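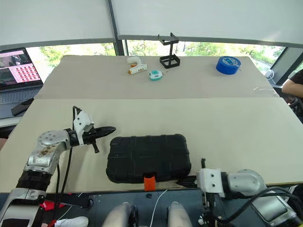
Amber Haworth wrote:
The group has reviewed the Detard result and does not accept the reported gain at face value. The baseline policy was trained on 512 demonstrations and the Detard policy on 690. Until both are trained on the same set, the effect of the method cannot be separated from the effect of more data.

skustine_lab wrote:
The difference in set size is acknowledged in the appendix. The added demonstrations cover the orange latch on the black hard case, with both grippers working near the front edge of the table. The baseline was never meant to handle that part of the task. We consider the comparison fair for the other tasks and will say so more clearly in the next draft.

Amber Haworth wrote:
Fair for the other tasks, perhaps. The headline figure, however, includes the case. Please report it separately.

m_lovlow wrote:
I would raise a different point. Each policy was evaluated over 50 trials, with the same glue gun, stand and roll of blue tape at the back of the table. A policy can learn to locate the case from those objects. Our own group saw success fall sharply in April when the background items were moved, and we had trained for the same 4,000 steps.

skustine_lab wrote:
We disagree that this explains the result. The wrist views carry most of the signal during the latch phase. A run with the rear items shuffled is planned, and the trial logs will be released with it.

kravchuk_2 wrote:
Please include failed grasps in those logs. The last release listed only final outcomes, and we could not tell a missed latch from a slipped lid.

skustine_lab wrote:
Noted. They will be included.

Contact the moderators | Copyright Lovlow Research Forum | Back to top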